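Ata da reunião da casa – abril, sala comum

Presentes: Marijke Visser, Bevan Ruddock, Harriet Pennington. Faltou Vidar Sjöberg.

1. Sala. O sofá fica com o lençol azul-claro e as almofadas no encosto. Papéis e lenços usados vão para o cesto, que Bevan esvazia 2 vezes por semana.

2. Mesa de centro. Comando e revista podem ficar – garrafas, não. Harriet rega o feto.

3. Despesas. Aprovados 154 euros para limpeza.

Encerrada às 21h.
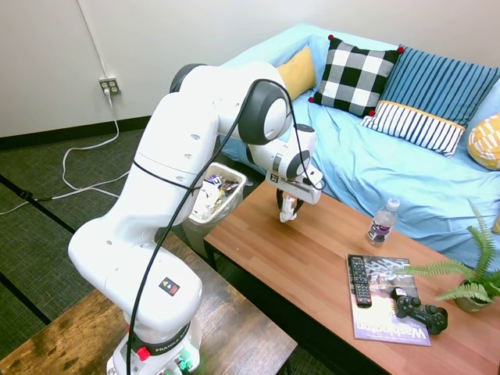
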